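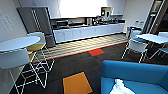

Brindo began as a Thursday evening class in a borrowed room above a bakery, where Hui-mei Cheng taught conversational Mandarin to anyone who cared to climb the stairs. She had one whiteboard, a very patient landlord and a firm belief that grown-ups learn a language best when they're allowed to chat. We've moved twice since then, and we now welcome 179 learners a week, but we still stop halfway through every class for tea, and plenty of the best talking happens then (often around the white table, where the chair with the mustard-yellow cushion tends to go first!).

These days we teach Mandarin, Korean and Taiwanese, from complete beginners right up to people who want to read novels or argue with their in-laws. Sun-ja Ahn looks after all our Korean courses and runs the Saturday film club, and Tien-fu Yeh joined us to start the Taiwanese group, which he was sure would attract six people and which now has a waiting list.

Groups are kept small, and you're welcome to sit in on a class before you pay for anything. Our lending library has 700 books, many of them given by past learners, and you can borrow two at a time.

New courses start in January. Do ring or pop in any weekday after ten, and ask for Hui-mei.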